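**Astine Household Skills Program to Add Practice Bed Room in March**

The Astine Household Skills Program will open a second practice room in March at its Heffernan Street building, allowing more adult learners to complete the bed-making and linen care portion of the course. The room will be open to enrolled learners during the morning and early evening sessions.

The program prepares adults for entry-level work in guest houses, residential care and private homes. Last term 98 learners registered, and 38 of them were placed on a waiting list for the bed-making unit. The existing room on the ground floor holds a single narrow bed and can be used by only one pair at a time. Learners have had to wait several weeks between their first lesson and their assessment.

"The unit is short, but it has to be done at a bed," said Deirdre Horgan, who directs the program. "Learners can read about corners and turn-backs at home. They need to stretch a sheet over a full-size mattress, see where it pulls, and do it again."

The new room is intended for work on larger beds, a frequent request from employers who take program graduates. Under the revised schedule, each pair of learners will have three sessions in the room before assessment. The first session deals with stripping a bed and sorting linens. The second is given to fitting the bottom sheet and smoothing it from the head toward the foot. In the third, learners make up the bed in full, including the top sheet, blanket and pillows, and then check one another's work against the program's written standard.

Funding for the additional sessions comes from a Cetent community award, which will cover over 300 hours of instruction during the year. Tuition for the full course remains at $425, payable in two installments. Learners who were placed on the waiting list last term will be offered places first and do not need to apply again. Those who have since moved to another unit may return to the bed-making unit without an additional charge.

Siobhán Ní Chonaill, lead instructor for the linen care unit, has revised the course handbook to match the new arrangement. The section on bottom sheets has been rewritten and now covers flat sheets as well as fitted ones, with separate directions for beds that stand close to a wall. A new page addresses padded headboards, which are to be brushed or vacuumed before clean linens are brought to the bed. Sheets are not to be tucked so tightly behind a headboard that they pull the padding out of line.

The handbook also sets out how a bed should be left between sessions. Blankets and pillows are to be stored away from the mattress, and cloths are to be folded before they are put down. Learners are asked to report torn or stained items to the instructor on duty and to leave them out of the general wash.

Printed copies of the handbook will be available from the program office at no cost to enrolled learners. A large-print edition may be requested at registration. Learners who already hold the earlier edition may continue to use it for all units except linen care.

Enrollment for the spring term is open to adults age 18 and older, and no previous experience is required. Applicants should bring proof of address to the office on the first floor of the Fatulach Wing. Staff will confirm places by mail, along with session times and a list of what to wear and bring. Enclosed flat shoes are required in both practice rooms.

Assessment in the linen care unit will continue to be based on the finished bed, and speed will not be scored. Learners are expected to leave a bottom sheet flat across its whole surface and even at the sides. A loosely draped sheet with long folds running toward the wall, like the pale beige one on the large bed with the gray headboard, would be marked as unfinished and returned to the pair for smoothing. The folded blue cloth lying on it would be lifted off before that work began.

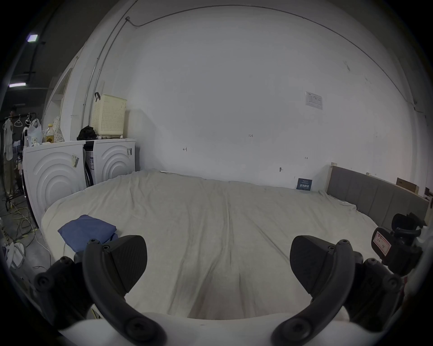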